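4.3 Recording demonstrations with two arms

This section applies to the Skekuver bench at the Clorkby site and to any bench built to the same plan. It sets out how demonstrations are collected for the study of viewpoint changes in two-arm handling. Operators should have completed sections 4.1 (power and emergency stop) and 4.2 (camera calibration) before starting.

The study compares policies trained on wrist views alone with policies trained on wrist views together with a fixed overhead view. The comparison is only fair if both sets of demonstrations begin from the same arm positions. For this reason the start position is checked at the beginning of every episode and is recorded in the session log.

Setting the start position

1. Confirm that both emergency stops are released and that no one is reaching over the table.

2. In the Droltora control window, select "Home both arms" and wait for the status line to read "Ready".

3. Close the grippers on both arms. The fingers of the near gripper should meet along their inner edges.

4. Open the live view from the right wrist camera. Check that the near fingers are visible at the bottom of the picture and that the other arm can be seen beyond them.

5. Compare the live view with Figure 4-2. Small differences in the position of objects on the table are acceptable. Differences in the position of the near fingers are not, and indicate that the camera mount has moved.
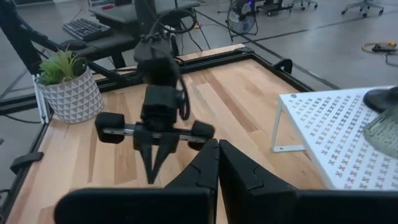 Figure 4-2. Right wrist camera view, with the second arm reaching down over the tabletop and a potted plant to its left.

If the near fingers do not appear in the expected place, stop and repeat the calibration in section 4.2. Do not correct the view by cropping or shifting the recorded pictures afterwards.

Recording an episode

6. Enter the operator's initials and the task code. The code for the placing task is 3235.

7. Press the left pedal to begin recording. Hold both arms still for 2 seconds, then carry out the task at an even pace.

8. Press the left pedal again to end the episode. Episodes longer than 60 seconds are closed by the software and marked as incomplete.

9. Mark the episode "keep" or "discard" before starting the next one. An episode in which the grippers touch each other by accident should be discarded, even where the task was finished.

10. Continue until 80 episodes have been marked "keep" for each arrangement of objects.

CAUTION: Keep cables clear of the wrist joints. A cable that is pulled tight during a turn can damage the connector and shift the camera.

NOTE: Background objects form part of the test conditions. Furniture and equipment beyond the table should not be moved between episodes of the same set - if a change cannot be avoided, close the set and open a new one.

Storing the data

11. At the end of the session, select "Close set" and copy the set to the Ibarra store. Incomplete episodes are copied with the rest but are left out of training.

12. Send the session log to Olga Painemal. Questions about the training split should be addressed to Patricio Maldonado.

Section 4.4 describes how the closed sets are checked before training.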